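Pamusmont > Our Shop > About Us
Filed under: Tableware, Who We Are

Hi, I'm Wenjie Ding, and Bralline is my shop! We sell bowls. We do also sell plates, a few mugs and one teapot that I keep meaning to reorder, but if you walk in the door in Pamusmont you'll see bowls first, bowls second, and then me behind the counter, probably wrapping a bowl.

I get asked a lot how somebody ends up with a bowl shop. I was working in the office of a restaurant supply place over in Prornport, doing invoices, and every so often a customer would send back a case because the color was a shade off or the rims didn't match the last batch. The returns went on a shelf near my desk. I ate my lunch out of those bowls for six years (with permission, mostly) and got very fussy about them. Too deep and your noodles go cold on top before you find the bottom. Too flat and the soup is all over your sleeve. When the supply place closed its Prornport office, I bought what was on that shelf, rented a tiny storefront, and opened up in March with seven kinds of bowl and a card table. The card table is still here. It holds the tape.

These days we're a team of three. I do the buying and the talking, and the other two do the packing and the website and are much better at both than I ever was. We have a back room with real shelving now, and a sink, which was a very exciting day for everybody.

So what do we look for? A big bowl has to feel good when you pick it up with one hand on each side, full. That's my first test and it knocks out a surprising number of them. Then I look at the rim. I love a dark rim on a pale bowl -- I always have, my grandmother's were like that -- and I think it makes plain white rice look like you went to some trouble. It's also kind to everyday life, because the rim is where a bowl gets knocked, and a brown edge forgives a lot more than a white one does. 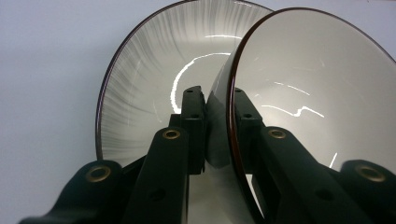 Then there's the glaze. I like a shiny inside, something a spoon slides around in, and I like it best when you can see a bit of streak or brushing in it. Two bowls from the same line can come out a little different from each other, one with more streaking and one smoother, and we don't sort those out or mark them down. If you're ordering a set and you'd like them as close as we can get, write "match please" in the notes box and we'll go through the shelf for you. If you'd like them as different as we can get, say that too! One customer did, for a wedding present, and it was the most fun any of us had all week.

Everything gets looked over before it leaves. We run a thumb along the rim, check the foot so it won't scratch your table, and set it down on the counter to see if it rocks. Bowls that rock go in the basket by the door, priced to go, and people buy them for dogs and for keys. Then it's paper between each bowl, paper around the stack, and more paper in the box than you'll think is sensible. Please save it and bring it back if you're local, we'll use it again.

We ship anywhere in the state and a little way past it. The bigger serving bowls go out one to a box, so the postage looks steep next to the price of the bowl, and I'm sorry about that -- I've tried two to a box and I've answered the emails that came afterward. Picking up at the shop is always free. We also supply a handful of restaurants, the biggest being Ifans, down by the river, who took 700 soup bowls from us when they redid their dining room. We packed that order on the floor, on the counter, and on the sidewalk for one sunny afternoon. If you've had the dumpling soup at Ifans, you've eaten out of one of ours (and if you haven't, go on a cold night and sit near the window).

If something arrives chipped, send me a picture and we'll put another in the mail. You don't need to send the broken one back. If you just don't like it, that's fine too, you've got a month, and I'd only ask that you wash it first.

Come by and pick things up! I mean that, please handle them, it's the only way to choose. Ring the bell if I'm in the back.

-- Wenjie

Page updated 7/28/25
6 comments | 3 shares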